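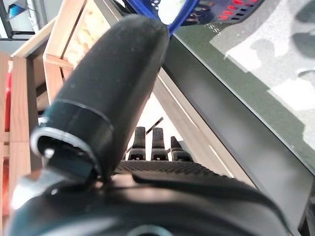
Food & Shopping | The Long Read
2nd September
By Felicja Głowacki
Last updated: 2nd September, with a reader's reply

I have been told to go loose for most of my adult life. Loose is cheaper, loose is greener, loose means you buy the two potatoes you want and leave the bag of thirty for somebody with a bigger pan. Every greengrocer with a slatted crate and a bit of chalk says so. I spent August trying to find out whether any of it is true, and I came home mostly with cabbage.

My local shop is Ardeleanu, which sells the way shops are now praised for selling: crates, baskets, very little printed on anything. I like it there. I also notice that I spend more. A potato in a heap has no price on its face. You pick up one, then another, then an apple you had no plan for, and the sum is only done at the till, when there are people behind you.
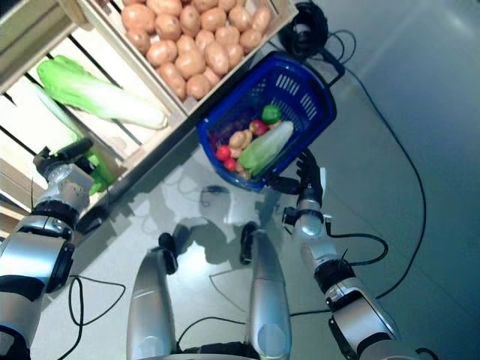 The cabbage is where the argument gets weak. I wanted 400 grams of napa for a soup and there is no loose way to buy that. You take the whole head, large or small, and a large one lasts my household 11 days, the last four of them grudgingly. Mester, the supermarket up the hill, sells halves in film. I disapprove of the film. I have also never thrown a half away.

Tomatoes are the other sore point. Put them in a basket with potatoes and a cabbage and somebody has to be on top, and if you pack in the order you walk round the shop, it won't be the tomatoes. Mine went in early and came home split. Wojciech Pietrzak, who runs Ardeleanu, told me customers should "shop heavy to light". Fine, but he is the one who decides where the potatoes go.
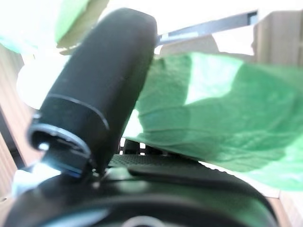 Lena Kalinowski wrote in to say I had the whole thing backwards: she has bought loose for years, makes a list with weights on it, and spends less than she ever did at Mester. Half a cabbage, she added, is what neighbours are for. I don't doubt her list. I doubt that many of us have one, and a way of shopping that only saves money for people who already plan their soup is a smaller thing than the chalkboards promise.

I'll keep going to Ardeleanu. The limes are good.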